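**Questions about your room door**

Guests at the Emside ask us the same things about the doors again and again, at the desk and by telephone, so we have put the answers together on one page. If your question is missing, dial 9 from the room.

**Do I get a real key?**

No. All rooms have had card locks since 2011. The old brass keys hung on a board behind the desk from 1961, when the house was opened, and a few of our regular guests still ask for them. We kept the board but the keys do not open anything any more.

**How many cards do I receive?**

One for each adult. Children over 12 can have their own card if a parent asks for it at the desk. A lost card costs nothing the first time. Please tell us quickly, so that we can cancel it.

**My card does not work. What should I do?**

Hold it flat against the black panel and keep it there for a moment. Many people swipe it fast, as in a supermarket, and then the lock does not read it. Wait for the green light, then press the lever down. If the light is red, the card is probably for another room or your stay has finished in our system – this happens when you add a night by telephone and do not come to the desk afterwards.

If there is no light at all, the battery is low. Call us and somebody comes with the service card.

**The card gives green but the door stays closed. Is it locked?**

In most cases it is not. The doors are heavy and they sit tight in the frame, above all after rain. Put one hand flat on the door, higher than the lock, and press the lever all the way down with the other hand. Then push with the flat hand. Half way down is not enough, the lever must go to its end.

From inside the room you do the same with the lever, but you pull.
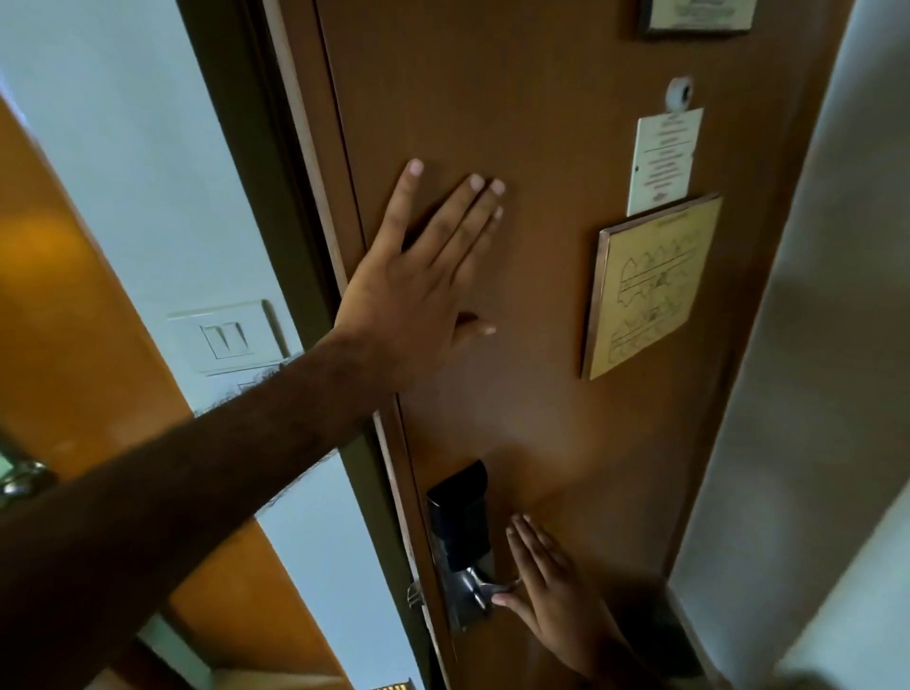

*Answers by Perrine Pruvost, reception, Hotel Emside. Last changed May 6, 2019.*

**Why is the door so heavy?**

It is a fire door. It has to close by itself, and it must never be held open with a suitcase or a shoe. If you are bringing in a lot of luggage, ask at the desk and we will help you carry it.

**Does the door lock when I go out?**

Yes, when it is fully closed. Please pull it until you hear the click. The closers on the second floor are slow, and sometimes the door stops a finger's width before the end. We had the closers adjusted by the firm Bouvier in September, and it became better, but pull it all the same.

**Can I lock it from the inside against staff?**

Yes. Turn the small knob under the lever. After this, only the emergency card at the desk can open the door. Please do not forget to turn it back before you ring for breakfast in the room.

**I am locked out and my card is inside.**

Come to the desk, as you are. We ask for your name and your date of birth and make a new card. At night the desk is closed between one and five, but the night bell next to the lift rings in Florian Deschamps's room and he comes down. It can take ten minutes.

**Are the handles easy for someone with weak hands?**

The levers are easier than round knobs, but the door itself needs some force. Rooms 4 and 5 on the ground floor have lighter doors. These two rooms go early, so please write to us before you book and not after.

**May I hang something on the door?**

The paper sign for "do not disturb" may go on the lever. Please use no tape and no hooks. The varnish comes off with the tape, and to do one door again cost us 286 euros last time.

**Where do I find the rules and the escape plan?**

Ask at the desk for a printed copy in English, French, German or Dutch. We also have the escape plan in large letters. Please look once where the nearest stairs are when you arrive – the lift must not be used in an alarm.

**Can I keep the card as a souvenir?**

We prefer to have it back. There is a box on the desk, and also one by the garage door for guests who leave early. If you find the card in your coat at home, you can send it in a normal envelope to Hotel Emside, P.O. Box 1449, and we will be glad.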